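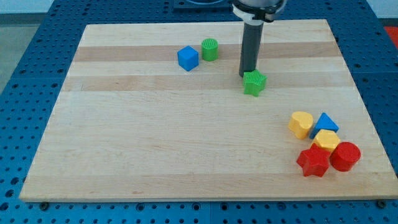 Oiling a big striped cutting board that's become a play board – what's safe?

Posted by marinho_kitchen

Hi all! We have a large maple cutting board, the kind made from light strips with some darker tan stripes running across it, and over the past year it has pretty much been taken over for shape blocks. Stars, a heart, cylinders, a cube, all that. It lives on a blue work table with holes in it, and the board gives the blocks a nice flat surface so small stuff doesn't drop through.

The wood is starting to feel dry and there are a few small marks on it. I'd like to oil it, but I'm worried about two things. One, will the oil get on the blocks and make them slippery or gross? A couple of them have ridges on top and I can just see gunk settling in there. Two, do I need a food-safe oil if we don't cut on it anymore? (We might go back to cutting on it. My sister says no way, I say maybe.)

I have a 500 ml bottle of mineral oil from Savidance and a half-used tin of furniture polish. Also some sandpaper, 90 grit I think. Thanks!!

Posted by Skeston Woodshed

Mineral oil, yes. Furniture polish, no – keep it away from anything that might see food or end up near a toddler's mouth.

Put the 90 grit back in the drawer. It'll leave scratches you'll be looking at for years, and they show up worst on the pale strips. Get something much finer, go with the grain, and go easy. If the marks are shallow I'd leave them alone.

Then wipe the board with a damp cloth, let it dry overnight standing on its edge, and rub in a thin coat of oil. Do both faces and the edges too, or one side takes up moisture and the board can cup. Leave it a few hours, wipe off whatever is still sitting on top, and do it again the next day. I'd do 3 coats on a dry board. If you start on Saturday morning you can have the blocks back on it by the middle of the week.

As for the blocks, they only get greasy if you skip the wiping. Press a paper towel on the board, and if it comes up with a shiny patch, it isn't ready.

Posted by vindus152

I did mine with olive oil and it smelled weird after a month so don't do that. Otherwise what Skeston said.

For the ridges I use an old toothbrush and dish soap, works great on plastic ones. If yours are painted wood I don't know, maybe just a damp cloth.

Posted by marinho_kitchen

Thank you both! Sandpaper is back in the drawer. Did the first coat last night and the dark stripes look so much richer already – I may have to admit to my sister that it's too pretty to cut on.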